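5. Running the Demonstration on an Open Day

This section covers the two-gripper demonstration used for visitors. It assumes the grippers have been charged and paired as described in section 4. For use without visitors, go to section 7.

5.1 Before visitors arrive

1. Put the tray on a flat surface that can be reached from both sides. A table, a bench or a firm bed will do.
2. Place the open box on the tray with the flaps folded out. The flaps must not hang over the edge of the tray.
3. Put the toys in the box. Use small, light ones with shapes that are easy to tell apart.
4. Wipe the finger pads with a dry cloth. Do not use alcohol on the pads.
5. Open and close each gripper 6 times and watch the linkages. Both fingers should move at the same speed.
6. Start a new session in Dodik and enter the name of the person leading the demonstration.

Note: Dodik stores up to 1,000 recordings on one card. If fewer than 100 are left, change the card before the doors open - it cannot be changed during a session.

CAUTION: Do not load the box with anything heavier than 400 grams per item. The fingers will slip and the item may fall on the tray or the floor.

5.2 During the demonstration

1. Stand facing the tray, with one gripper in each hand.
2. Tell visitors what you are going to move before you move it.
3. Bring both grippers in over the tray with the fingers open. Keep the box between you and the far edge of the tray.
4. Lower one gripper into the box and close it on a toy. Use the other to hold the box still if it slides.
5. Lift the toy straight up until it clears the flaps, then set it down on the tray.
6. Repeat until the box is empty, then put the toys back in the same way.

Note: At the Dirkavwood open day (2019-10-04), Nabil Sleiman ran short rounds and let visitors choose the next toy. This worked well with groups of mixed ages. Yiğit Akgül kept the session log on a second computer, and we now recommend having two people for any public event.

CAUTION: Keep fingers, hair and loose sleeves away from the linkages. Visitors under 12 may hold a gripper only with an adult beside them.

One gripper reaching toward the box and tray, the other at the far left edge, toys in the box (step 3): 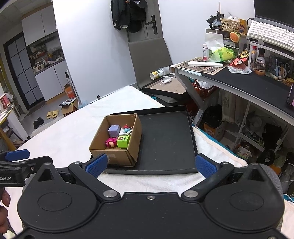
5.3 Letting visitors try

1. End your own session in Dodik and start one marked "Guest".
2. Hand over one gripper only. Give the second when the visitor has moved a toy with the first.
3. If a visitor drops a gripper, stop and check the rivets and pads before going on.
4. Close the guest session before the next person begins. Twal chargers may be left plugged in between groups.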